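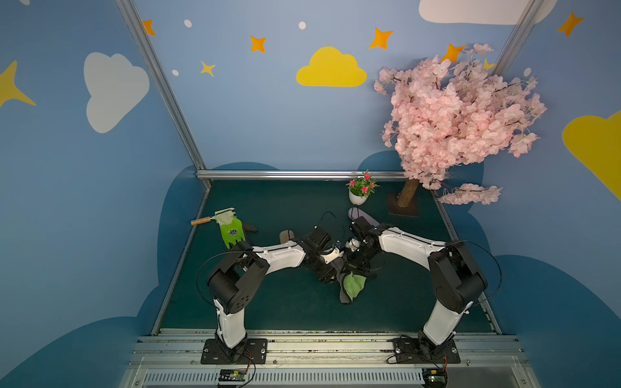 Indoor Gardening Kits: Frequently Asked Questions
Maduscombe Windowsill Gardeners

We love getting mail about the kits, and the same things come up again and again, so this page collects the answers. Last gone over in October by Marijke Verschueren.

What is a windowsill kit?

It's the small stuff you reach for when you look after plants indoors: gloves, a hand tool or two, a soft brush, and a piece of fleece to bundle it all up in. Members borrow a kit for as long as they like. We have 104 members now and the kits are out nearly all the time, so get your name on the list early!

Do I really need gloves for houseplants?

Need, no. Love, yes! Potting mix gets under your nails and stays there for days, and if you have anything with spines or milky sap you'll be very glad of a pair. Go for a snug fit. Big floppy gloves are fine for raking leaves, but you'll flatten every seedling you touch. We're fond of the bright green ones because you can spot them in a heap of gray and brown in half a second.

How do I wash them?

Knock the dry dirt off first, outdoors if you can. Fabric gloves with coated fingers do best with cool water and a little dish soap - wear them and wash your hands as if they were bare. Hang them fingers up for a while, then flip them. Please don't put them on a radiator. The coating goes stiff and cracks at the bends.

Can the fleece go in the washing machine?

Yes, and it comes out beautifully. Turn it so the lining faces out, pull any cord through and knot it so it doesn't wander off inside the hem, and run it cold with no fabric softener. Shake it hard before it goes in. Todor Petkov skipped that step once and was picking perlite out of the filter until Monday.
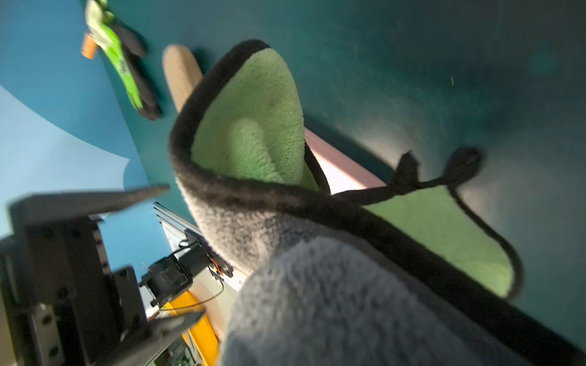

Gray fleece with its lime green lining showing where it folds, and a work glove lying behind it.

Why does mine look fuzzier than the new ones?

That's just fleece being fleece. Dark trim shows it most, and it picks up every bit of lint in the house too. A clothes brush takes off the worst of it. If the lining has matted down, let it dry completely and rub it against itself with your palms. It perks up nicely.

What should I do with wooden handles?

Wipe them, dry them, and give them a little linseed oil when the wood starts to look pale. A teaspoon does 3 handles with plenty left over. Spread any oily rag flat outdoors to dry before you throw it out, and don't leave it crumpled in a corner. Rinse and dry the metal on your trowel as well - a dull blade with a bit of rust on it still digs perfectly well, so please don't toss it!

What's the best way to fold a kit?

Everyone has a favorite, and we could talk about this all evening. The one we teach goes like so. Lay the fleece lining side up. Put the brush and trowel side by side, handles at opposite ends so the bundle isn't lopsided. Gloves go on top, laid flat. Fold the long sides in, roll from the bottom, and tuck the loose edge under. If it springs open you've rolled it too loosely, so have another go. A second pair of hands helps a lot the first few times.

Where should I keep my phone while I work?

Face up, well away from the watering can! Lots of us have a plant guide or a timer open while we pot, and a phone gets buried under cloth very easily. Check before you roll the kit up. Yes, this has happened, twice.
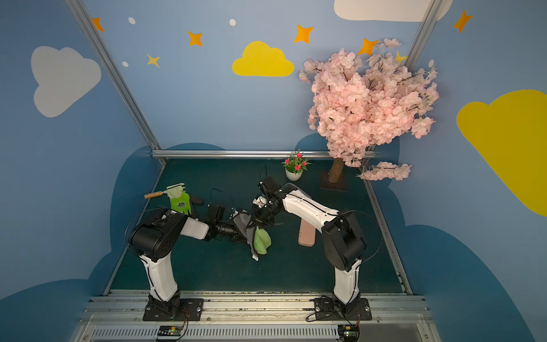

Real flowers or artificial ones?

Both! We have no snobbery about this at all. A small pot of pink flowers next to an artificial cherry blossom tree is a lovely pairing, and the blossoms are out all year. Dust artificial ones with a dry soft brush, working from the trunk toward the tips, and go gently on the lower branches where sleeves catch.

How much water for a small round pot?

Less than you think. Stick a finger in up to the first knuckle, and if it feels damp, walk away. A decorative pot with no drain hole needs extra care, so lift the plant out in its inner pot, water it at the sink, and let it drip before it goes back.

Where can I get replacements?

Usik on Dremmont Street carries gloves in small sizes, which are hard to find elsewhere. For potting mix, try the Güler stall at the Saturday-style market behind the library and ask for the fine grade. Bring your own tub.

How do I return a kit?

Shake it out, roll it up, and leave it in the crate by the library's side door. It doesn't have to be spotless. If something is missing or broken, put a note in with it and we'll sort it out.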